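Stoteck Cedunitz worktable, white

Plain big table for offices, workshops, labs. White top, flat all the way to the edge, no lip. Seats or stands, your choice, height set when you order.

Width 1000 mm per section, join 2 for a long run. Height 73 or 95 cm. Legs bolt on, key in the box. Wipe down with a damp cloth, no scouring powder pls.

Delivery from our Grabowska store, nearly always in stock. Taller legs back in August, short ones availible now.

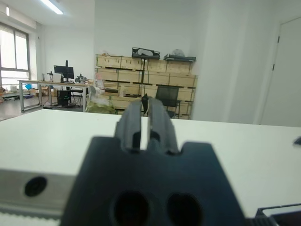 Words: Sławomir Wilczyńska | Updated 5 May 2025

White top shows every pen mark but keeps a room bright, good near a window. Grey top to order only. Spare feet and joining plates sold seperately, ask at the Tostosow counter.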